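The Gilldale Tablecloth, Green Check

I've been selling table linens out of the Gilldale shop for 14 years now, and if you've ever come in on a market morning you already know I will talk your ear off about tablecloths. So let me do it here too, and you can drink your coffee while I go on!

The Gilldale is the cloth I reach for at home. It's a cotton and linen blend (more cotton than linen, so it doesn't crease like a paper bag) woven for me at the Hulach mill, where they still run a couple of the old wide looms. That width matters more than you'd think. Most cloths for a big table have a seam running down them somewhere, and a seam is where a wine glass goes to tip over. This one is a single piece, hemmed by hand with mitered corners, and the hem is deep enough that it hangs straight instead of curling up after the third wash.

Sizes: I stock it in small, medium and long. Small is for a kitchen table for two or a card table. Medium is what most people want. Long is for those of you who put both leaves in at Thanksgiving and then borrow your sister's table as well. If you're stuck between sizes, go up. A cloth that hangs a bit low looks generous, and one that's short looks like it shrank.

Speaking of which, yes, it will shrink a little. I allow for 3 percent when I cut, so measure it after the first wash and not before. Cool water, gentle cycle, no bleach, and please skip the fabric softener, it leaves a film and then the cloth won't soak up a spill. Hang it over a rail or a door while it's damp and you'll hardly need the iron. I haven't ironed mine since July and my mother-in-law hasn't said a word (out loud).

Stains! Everybody asks. Salt on red wine, cold water on anything with egg in it, dish soap on butter. Beet juice I can't help you with. Severino Peñalver, who bought five of these for his restaurant, swears by soaking them overnight in plain soda water, and his have been through a lot more dinners than mine have, so I'd listen to him.

The color is a soft, dusty green, and it goes with far more dishes than I expected when I picked the yarn. White is easy, of course. Brown stoneware looks lovely on it in the fall. My own favorite is blue, the paler the better.

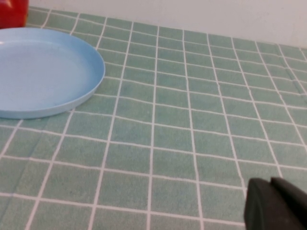
The green check with a plain light blue plate.

It ships folded over a cardboard tube so you don't get that hard line down the middle, and it comes in a cotton bag you can keep it in. Orders usually leave the shop within two days, a little longer around the holidays. If you get it home and the green is wrong for your room, send it back unwashed inside 37 days and I'll refund you or swap it for another color. Matching napkins are sold separately, in sets of five, and I can monogram them if you ask me nicely before I've packed the box.

Recently viewed and related
Gilldale Napkins, Green Check, set of five
Hulach Linen Runner, Natural
Vlček Stoneware Serving Bowl
Trultik Table Pad, Cut to Size
Cotton Storage Bag, Large
Gift Card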